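Home News Programs Families Stories Contact

Three weeks on the river track: a talk with Alfie Bainbridge

3 June 2023

Alfie Bainbridge has been taking Year 9 students out of Hallbridge and up the Tirside track for long enough that some of the first group now have drivers' licences. He teaches geography and a bit of maths, and he organises the school's extended walking program, which runs for three weeks each April. We spoke in his classroom at the end of the day, with maps still pinned up from the last trip.

The program is simple to describe. Students walk in groups, carry most of what they need, cook their own tea and keep a field notebook. The longest route, from the weir at Tirside to the old rail siding at Mancombe, is 457 kilometres if every side loop is counted. No single group does all of it. Each takes a section, then hands over its notes and a water-testing kit to the next.

"The handover is the part I'd keep if I had to drop everything else," Bainbridge says. "You've got a group that's tired and a bit pleased with itself, and they have to sit down and explain to other kids where the good water is and which gate sticks. They can't do that if they haven't been paying attention."

He came to the idea by accident. In his second year at Hallbridge he ran a day excursion to Mancombe, and the bus broke down on the way home. The class waited at the siding for four hours. He remembers being anxious about it, and then noticing that a few of them had started measuring the old platform with their shoes.

"I'd been trying to teach scale for a fortnight and getting nowhere. They wanted to know if the platform was long enough for a train they'd seen in a photo on the wall. So they worked it out. I didn't say anything – I was on the phone to the bus company."

The first proper trip was five nights. The school agreed to it on the condition that a second teacher came along and that parents could ring a landline at the Tirside hall each evening. Bainbridge says the phone rang constantly on the first night and hardly at all by the third.

Not every family was keen, and some still aren't. The cost to parents is $300 per student, with a hardship fund for those who can't manage it. He would like it to be less. Food and transport take most of the money, and the bus hire has gone up twice.

"I get asked what they're missing while they're away, and it's a fair question. They miss three weeks of timetabled lessons. Some of them have to catch up in science, and the kids doing music find it hard to get back into practice. I don't pretend otherwise to the parents."

What do they get in return? He is careful about this. He doesn't keep figures on marks and is wary of schools that do. What he has are the notebooks, which he reads every year, all of them. He pulled one off the shelf. The opening pages were mostly complaints about blisters and porridge. Towards the back there was a full page on the colour of the creek after rain, with a sketch of the bank and a list of questions the student wanted to ask the farmer upstream.

"She did ask him, too. He drove down to meet them the next morning and talked for an hour about fencing and cattle. He's come down every year after that."

Students on the program also visit Tveit, a settlement of 552 people at the halfway point, where they stay two nights in the community hall. In exchange they do jobs: stacking firewood, painting, helping at the library. The arrangement is an informal one and is renewed each year over a cup of tea.

"The town kids come over to have a look at ours and by the second night there's a game of cricket going. I've had students write to people in Tveit for a year or more. One went back to do work experience at the vet's."

Bainbridge has made mistakes and talks about them freely. One year he planned the sections too long and had a group arrive in the dark. Another year he let students choose their own walking groups, which left two boys with no one they knew. Now he draws up the groups himself and shows them to the year coordinator before anyone else sees them.

The preparation has grown as well. There are four sessions in the month before departure, covering maps, first aid, cooking and packing. Packing gets the most resistance. Students are given a list and told to bring nothing else, and every year someone turns up with a hair dryer.

"Clothes are the big one. They bring too many and can't find any of them. We get them to sort things out at home first, a tub on the table, a few layers in it, and have a think about what they'll really wear." 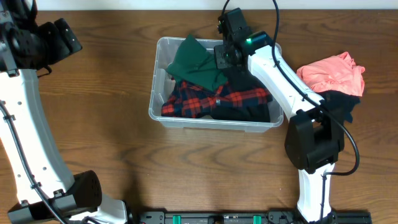

Fabric items in an open plastic bin on a tabletop.

He has been asked whether the program could grow to take in Year 10. He isn't sure. Up to 5 staff are away at a time as it is, and the relief teaching has to be found somewhere. He would sooner see another school along the river start its own, so that the notes could be passed between them.

"It'd be good to see what someone else's kids pick up on. Ours have got a bit fixed on water. I'd like a group that came through and was only interested in birds, or the railway."

Next year's sections have already been marked on the wall map in pencil. The stretch below Mancombe has been shortened by a day, at the suggestion of the students who walked it last.

Related stories
Borrowing the hall: how Tveit hosts school groups
What goes in a field notebook
A first overnight camp for Year 7
Applying to the hardship fund

Contact the school office | © 2023 Hallbridge Stories | Back to top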